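**Thread: Plurska / Gil separation, is the property order final or not?**

**clostville_lurker**

Trying to get the facts straight before the wiki page is edited again. The entertainment sites are running "divorce finalised" for Inulness singer Gil and the actress Plurska (stage names both, for anyone new). What the court list shows is a consent order on finances. Those are separate things. The order deals with money and property. The marriage ends when the final order is made, and I can't find an entry for that.

Terms as reported:

- Clostville house transferred to her
- London flat stays with him
- 4,000 a month in child maintenance, paid by him
- each side keeps its own royalties and residuals 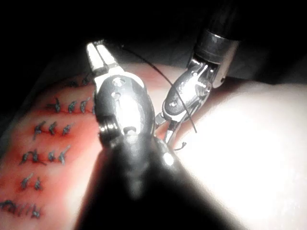

The last line is the one I'd question. Gil has a part share in the publishing on the second Inulness album, and that was written after the wedding. I would expect it to be treated as a marital asset, at least in part.

**hobnail**

It can be treated as one and still be left where it is. If she takes the larger share of the house equity, the other side keeps the income stream. That is an ordinary offset. You can't read the royalties line on its own.

**Tessellate**

The maintenance figure is wrong as well. The first report had 3,000. The 4,000 came from a gossip newsletter which added the school fees on top and then described the total as maintenance. Everyone else copied it.

**clostville_lurker**

Do you have a link for the 3,000? I've only seen it quoted second hand.

**Tessellate**

It was in the Tuesday piece by Nghĩa Diệp. Paywalled, but the paragraph is above the cut. Wording was "3,000 a month, with school fees met separately". Diệp has covered this one from the start and has been right on dates so far.

**hobnail**

Diệp was wrong about the flat. The article said it was jointly owned. The register has one name on it.

**Tessellate**

Diệp said jointly *occupied*. I have it open now.

**hobnail**

Then it was changed. It said owned when I read it in the morning. There is no correction note at the bottom, and there should be one.

**mrs_pelmet**

Does any of this affect the December dates? I have tickets and the promoter is not replying to email. The venue has put out nothing.

**clostville_lurker**

Separate matter. Tour contracts sit with the band company and the order is between two individuals. Nothing in the reported terms touches Inulness bookings.

**hobnail**

Not quite separate. If he's had to borrow to buy out a share of anything, he needs the tour income. If anything the dates are safer than they were in the spring.

**Tessellate**

That's speculation. There's no report of a buyout.

**oxbow_456**

Reading this thread from the top and I'm still not clear on one point. Half of you are saying consent order and half are saying settlement. The sites use both in the same paragraph. 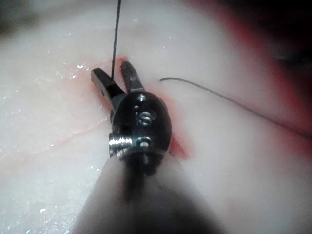
**oxbow_456**

Is a settlement binding before a judge has approved it?

**clostville_lurker**

Generally it isn't enforceable as a court order until it has been approved and sealed. Before that it is an agreement, which a court may give weight to but can also decline to follow. Once sealed it normally takes effect when the final order in the divorce is made. So "settled" in a headline can mean anything from a signed letter to a finished case.

**oxbow_456**

Thanks. Then the wiki line should say "financial settlement reported" and leave the marriage status alone.

**hobnail**

Agree on the marriage status. Disagree on "reported". The listing is a primary source and says consent order. Use the term it uses.

**Tessellate**

The listing gives a case number and a hearing type. It does not say the order was made. Approval on paper and listing for a hearing are two stages and they can refuse at either. Keep "reported".

**hobnail**

They don't usually list it if the paperwork is in order. A judge deals with it without anyone attending.

**Tessellate**

Which suggests the judge had questions. That supports my wording.

**hobnail**

Fair point. I'd still cite the listing in the footnote.

**clostville_lurker**

Proposed text for the page:

> In December it was reported that the couple had reached a financial settlement covering two properties and child maintenance. No final order of divorce has been published.

No maintenance figure until a second source carries it independently. Custody is left out as well. None of the reports quote a document on that and the children are private individuals.

**mrs_pelmet**

Fine by me. Still nothing from the promoter. Block 816 if anyone else is in the same position.

**Tessellate**

Text is fine. Change "couple" to "pair", the page uses that in the lead.

**hobnail**

Leave it as couple. They're still married, on your own argument.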